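The Bevedgate ferry

The man at the Bevedgate kiosk swore the ferry to Clerkow left at 11. He'd also sworn the pies were made that morning, so I gave it until 14 past before I sat down.

My sister reckoned Clerkow would change me. She'd been once, for three nights, and came home with a cold and a favourite cheese. According to her the harbour had a particular colour in February. I asked which colour. She said I'd know it.
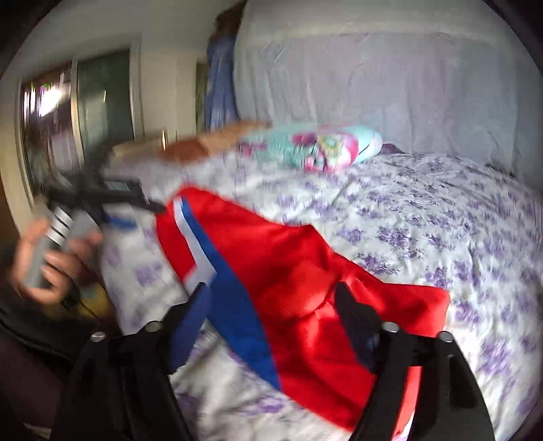

By noon the fog had swallowed the end of the wharf. A woman beside me offered half a mandarin and told me the ferry never ran in fog, which would have been handy to hear before I paid. The kiosk was shut by then. The sign still said OPEN, naturally.

Then a horn went, somewhere out past the breakwater. Everyone stood up and grabbed their things. I stayed put and finished the mandarin. It could have been any boat.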